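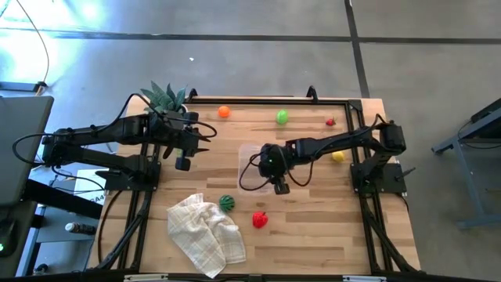

# Teaching by demonstration: frequently asked questions

*Radine teaching room, Drikelia. Last revised Friday, July 7, 2023.*

These answers are for operators who have booked time on the Radine tables. Please read them before your first session.

## What is the difference between hand guiding and remote control?

In hand guiding, the operator holds the arm and moves it through the task. In remote control, the operator moves a separate set of handles and the arms on the table follow. Both methods are in use at Drikelia. The fruit sorting task is taught by remote control only.

## Do I need previous experience?

No. New operators complete six practice runs with a supervisor present. Practice runs are stored apart from the Prosen collection and are not used for training.

## What does the sorting task consist of?

The operator picks up toy fruit and vegetables from the table and places them in the clear container, one at a time. The task card states which items are to go in and which are to stay out. Cards differ from one run to the next, so please read yours each time.

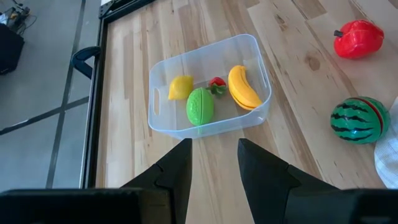

*Wrist view: lemon, green oval fruit, strawberry and banana in the container; pepper and watermelon on the table.*

## Must the items be laid out in the same way each time?

No, and we ask that they are not. Move the items, the container and the cloth between runs. A robot that has only seen one layout will often fail when a single item is moved.

## Which arm should I use?

Use whichever arm is nearer to the item. Passing an item from one arm to the other is allowed only where the card asks for it – please do not add a handover of your own.

## What should I do if I drop an item?

Carry on if the item is still within reach of either arm. A dropped item that is picked up again makes a useful record, and the run should be marked "recovered". If it has left the table, stop the run and mark it "incomplete". Do not reach between the arms until both have been put on hold.

## How fast should I move?

At a steady, unhurried pace. Long pauses cause more difficulty than slow movement. Decide on your next item before you begin the run.

## How many demonstrations have been collected?

The Prosen collection holds 3,018 accepted runs, of which 1,593 are sorting runs. Runs marked "recovered" are included in both figures.

## Who may use the recordings?

Members of the Prosen and Roman projects may use them without further permission. Other requests are considered in writing, and the next round opens in September.

## Can I withdraw a run after I have submitted it?

Yes. Send the run number to the Radine desk. Withdrawn runs are removed at the next revision of the collection – earlier revisions are not altered.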